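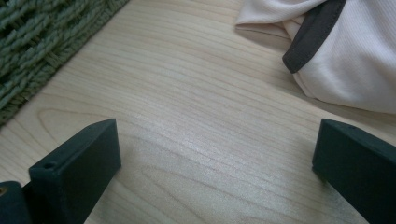

Last updated: Wednesday, 9:15 a.m.

PROKVILLE – Can a machine tidy a bedroom yet? Zodbridge has spent the summer finding out, and the answer so far is a cheerful "some of it." The household robotics workshop will open its Woltamham test apartment to the public for two afternoons in July, with laundry pickup as the main event!

Clothes on the floor are a wonderful problem for a two-fingered gripper. A shirt never lands the same way twice, and a fold that looks easy to pinch can slide right out again. In the latest round of trials, the Zodbridge system picked up 94 garments and dropped them in the hamper without help. Socks went well. Sweaters with heavy cuffs were slower, and anything lying half on a rug and half on bare floor still gave it trouble (we're working on that one, and it's great fun to watch).

Folding is further off. The machine can manage a dish towel in two minutes, which most people will beat easily, and fitted sheets are not on the schedule.

Visitors can try the hand-held gripper themselves and see how hard it is to lift a T-shirt with only two stiff fingers. The Gulyás repair shop next door will also be open, with a bench set up for sorting screws and small parts by machine.

Admission is free and children are welcome. Doors open at 1 p.m. both days, and the last demonstration starts at 4:30.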